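Remine students head into the fridge round

I've been hanging around the Remine robotics club for most of the semester now (they have stopped asking if I'm lost), and last night I got to sit in while the team worked on its entry for the Lenz Challenge. If you haven't run into Lenz before, it's a college competition where every team gets the same simulated kitchen and the same simulated arm, and the program you write has to do chores in it. No hardware at all. You need a decent computer, a lot of patience and, going by the table I was sitting at, pretzels.

This year's chores go dishwasher, drawer, refrigerator. The Remine team got through the first two back in September and has been stuck on the fridge ever since. I figured a refrigerator would be the easy one! You open the door, you reach in, done. But the door has bins hanging on it, the shelves have lips, and the arm has an elbow that wants to go wherever it likes. Touch anything you weren't told to touch and the run scores a zero.

So they've started small. Before anybody worries about picking up the milk, the arm has to get into an empty fridge, stop with its fingertip close to a shelf, and come back out clean. The club calls this "the reach," and I must have heard the phrase fifty times before I finished my first coffee.

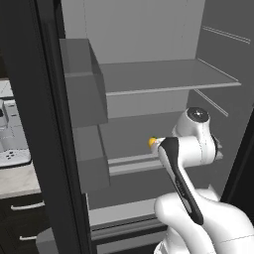 The program behind all this is called Omavow, and please don't ask me what it stands for, because I asked and got three different answers. It plans a path for the arm, tries it in the simulator, throws out the bad ones and keeps going. They let it run 3,096 practice reaches over one long night and came back in the morning to see how it had done. Of those, 178 got in and out without bumping something. I thought that sounded terrible. The students were thrilled! The batch before that had managed 2.

What changed was the wrist. The old version came in straight from the front and kept clipping the door bins on the way, so they rewrote the approach to come in lower and swing the wrist up before the gripper moves toward the shelf. It took them most of a month to settle on that, plus one pretty loud argument at the whiteboard (I stayed out of it). They also slowed the last bit of the move way down, and that seems to have helped with the shelf edges, although a couple of people on the team think it was luck and want to run the whole batch again with the old speed to find out.

Next comes the qualifying round, where Lenz gives each team 200 tries with the fridge shelves set at heights they haven't practiced. Remine needs a clean reach on half of them to move on. They're nowhere near that yet, and everyone I talked to was cheerful about it in a slightly sleep-deprived way. After the reach is working they'll start putting groceries on the shelves, and then I expect I'll be hearing a whole new set of complaints.

The computer time is coming from Andano, the software shop over by the train station, which is letting the club use its machines after 6 p.m. when the office clears out. That's a big step up from the two old desktops in the club room, where one overnight batch used to eat up a whole weekend.

The club is open to any Remine student, and you don't need to know how to code when you walk in. One of the people working on the wrist fix joined to design the team shirt. Meetings start at 7 p.m. in the basement lab, and somebody will let you in if you knock loudly enough.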